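Der Chor sitzt im Treppenhaus

Wer zu »Mukia« will, muss Treppen steigen. Das Musiktheater Grulano zeigt sein neues Stück in einem ehemaligen Kontorhaus, verteilt auf 4 Etagen, und der Aufzug ist laut Regisseurin »leider mitbesetzt«. Er singt nicht, er brummt, und zwar ein leicht verstimmtes B.

»Wir haben die Tonart danach ausgerichtet«, sagt sie. »Der Aufzug war der Einzige im Ensemble, mit dem man nicht reden konnte.« Kurze Pause. »Na ja. Einer von zweien.«

Geprobt wird seit dem Winter, zunächst in Nseir, wo die Gruppe eine Turnhalle nutzen durfte, solange die Handballer auswärts spielten. Von dort stammt auch die Idee, das Publikum nicht zu setzen. »In der Turnhalle gab es nur eine Bank. Irgendwann nennt man das dann Konzept.«

Erzählt wird von einer Stadt, die ihren eigenen Namen verlegt hat und ihn in Amtsstuben wiederzufinden hofft. Die Musik dazu bewegt sich zwischen Operette und Warteschleife. Ein Vorwurf, den die Regisseurin als Lob versteht: »Die Warteschleife ist die meistgehörte Bühnenmusik des Landes. Und die Leute bleiben bis zum Schluss dran.«

Das Libretto hatte einmal 1.164 Zeilen. Wie viele davon übrig sind, will sie nicht sagen, der Autor lese so etwas womöglich. Der Abend dauert jetzt etwa 2 Stunden, die Wege eingerechnet. Wer im Erdgeschoss beginnt, hört das Finale zuerst, und auch das sei kein Versehen - jedenfalls seit der Generalprobe nicht mehr.

Und danach? Im Herbst soll die Produktion zum Festival Grarnesico reisen, in ein Gebäude ohne Obergeschoss. Ob sie sich darüber schon Gedanken gemacht habe? »Ich habe gefragt, ob es dort einen Keller gibt.« Es gibt einen. Er hat sogar einen Aufzug, die Tonart wird noch ermittelt.

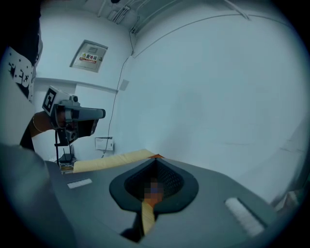
Dunkelgrau mit gelblichem Band, dazu zwei weiße Polster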